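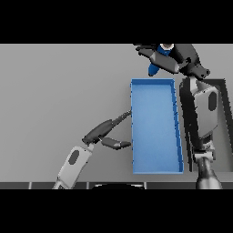 A long blue tray on a gray tabletop, in simulation.

I have been meaning to write about Gladys Barasa's prize since before the holidays, and every time I sat down to do it the kettle boiled or the phone rang, so here we are on January 23, 2019, with the snow coming down sideways and no excuse left.

Some of you will have read already that Gladys won the Temba Medal, which goes each year to someone who has done lasting work in the physics of soft and grainy stuff: sand, mud, flour, snow, all those everyday materials that behave like a solid one minute and a liquid the next. If you've never heard of the Temba Medal, don't feel bad. My own mother, who has listened to me talk about sand for most of my adult life, thought it was a swimming award.

I first met Gladys when I was a very green graduate student at Seritz and she had just arrived to run the granular lab on the ground floor (it had to be the ground floor, the weight of the sand was a real worry to the building people). She had a desk with nothing on it but a pencil cup and a jar of lentils, and she asked me, before I'd even got my coat off, why the lentils at the top of the jar were always the big ones. I gave her a long and confident answer about small ones falling through gaps. She nodded all the way through it, very kindly, and then she said, "And what else?" I went away and thought about what else for the next four years, and that was my thesis.

The work the medal was given for is a bit hard to explain without waving my arms, but let me try. When you pour dry grains down a slope, they don't all start moving together. A patch gives way, it nudges the patch next to it, and sometimes the whole thing goes and sometimes it just settles back down with a little sigh. For a long time people measured the angle of the slope and left it there. Gladys wanted to know what the grains were doing in the moments before anything moved that you could see, and she and Wekesa Nzioka built a tilting channel with force sensors all along the floor of it so they could find out. They tilted it 179 times that first autumn. I know the number because I was the one who had to sweep up!

What they found was that the floor of the channel "feels" the slide coming. The forces start to bunch up into chains well ahead of time, and the chains break and re-form faster and faster as you get close to the edge. Of those 179 runs, 141 showed it clearly enough that you could point to it on the chart with your finger. The others were messier, and I have always loved her for printing the messy ones in the paper at the same size as the pretty ones. Wekesa thought it made the figures ugly. They had quite a row over it, in the hallway, with the door open, and then went to lunch together as usual.
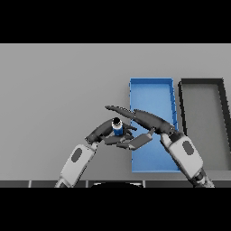 Anyway, the ceremony. It was in September, in the old lecture hall at Mostach, with the wooden seats that fold up and bite you if you lean forward too quickly. I took the early train and got there far too soon, so I walked around the pond twice and ate my sandwich at half past ten in the morning like a schoolchild. By the time the doors opened there was a good crowd, a lot of gray heads and a whole row of undergraduates who had come over on the bus from Drosard with their teacher, Divya Warrier, who was herself in the lab a few years after me. Divya and I hadn't seen each other in ages and we talked so much that we got shushed during the welcome.

Gladys's lecture was supposed to run forty minutes and I don't think she looked at the clock once. She started with the lentils, naturally. She went on through avalanches and grain silos and a sugar bowl that belonged to her grandmother, and then there was a lovely long piece in the middle about being wrong. She had believed for seven years that the force chains depended mainly on how rough the grains were, and had said so in print, more than once, and it was Sabina Kanagaratnam, then in her second year, who came to her with a set of runs using glass beads that wouldn't fit the idea at all. Gladys said she took those results home and was cross with them all weekend. On the Monday she asked Sabina to do them over again, and they came out the same, and that was the end of the roughness theory. Sabina was sitting two seats along from me while this was being told and she went pink to the ears.

There were questions afterward, some of them really speeches, as always happens. The best one came from one of the Drosard students, who wanted to know if any of this would let you predict a real avalanche on a real mountain. Gladys said no, not yet, and probably not in her working life. She said a mountain is a great deal ruder than a channel. Snow melts a little and sticks, and the wind moves it about, and there are trees. Then she told the student to come and find her at the tea, and I saw the two of them later with a bowl of sugar cubes between them, building something.

The medal itself is smaller than I'd imagined, dull bronze with a dune on one side. Atieno Obura, who handed it over, had won it 17 years earlier for her work on wet clay, and she told us hers has spent most of that time holding down papers by an open window. She gave a very short speech and got a very big laugh.

I've been asked a few times since then whether I miss the lab. I do, a bit, mostly in winter. I teach high school physics now and I'm happy in it, but I keep a jar on my desk (dried beans, mixed sizes) and in the first week of term I always ask the question. This year a boy at the back gave me the falling-through-gaps answer, word for word, very sure of himself. I asked him what else. He's come by twice so far with ideas, and the second one was pretty good, so I've written to Gladys about it and I'm waiting to hear what she thinks.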